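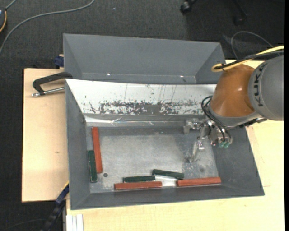 Metal parts bin

A metal parts bin (also tote pan, shop pan or work bin) is an open-topped container used in workshops, stockrooms and small factories to hold loose components between operations. It has a flat floor and four walls, and no lid. Parts bins are distinct from shelf bins, which have a lowered front edge for picking, and from drums and crates, which are used for bulk transport.

Construction

Most metal bins are made from sheet steel or aluminum. The walls may be folded from a single blank and welded at the corners, or drawn in a press. Pressed bins have rounded corners and no seams, and are easier to wipe out. Folded bins are cheaper in short runs. The upper edge is normally rolled or flanged to stiffen the wall and to remove the sharp cut edge.

Walls may be vertical or sloping. A sloping wall lets empty bins nest inside one another and directs small parts toward the floor, at the cost of some floor area. Vertical walls use the full footprint but prevent nesting.

Finishes

Common finishes are bare metal, zinc plating and gray paint or powder coat. The floor wears first. Bar stock, castings and fasteners scuff the surface as they are dropped in and slid out, and in painted bins the coating is lost there well before it is lost from the walls. Scuffing does not affect use unless the bin is steel and is stored damp, in which case worn areas rust. Liners of rubber or felt are fitted where the parts have a finished surface.

Loading of elongated parts

Short compact parts settle evenly. Elongated parts, such as cut bars, pins and rods, do not. When tipped in, they come to rest at mixed angles, and longer pieces may lean on a wall or bridge across shorter ones. Three methods are in general use:

Loose loading. Parts are tipped in and lie as they fall. Suitable for small quantities in a single layer.

Parallel loading. Parts are laid by hand in one direction. Gives the highest fill.

Divided loading. Removable partitions separate parts by length or type.

Where two lengths share one bin, color coding is often used so that the pieces can be told apart without measuring. The Lau workshop handbook recommends a difference in both color and length, and advises against coding by end mark alone, as the ends may be hidden.

Paired bins

Bins are frequently set out in pairs on a bench, one as the source and one as the destination. Both should be of the same depth. A wooden bench top is preferred to a metal one for this purpose, being quieter and less likely to let the bins slide. Altow and Didwood both list bench bins for sale in matched pairs, with a rated load of 42 pounds per bin.

Care

Bins are emptied and brushed out before a change of part. Oil residue is removed with a mild degreaser. Dented rims should be straightened before bins are nested, as a bent flange can lock two bins together.

See also: Shelf bin; Stacking container; Workbench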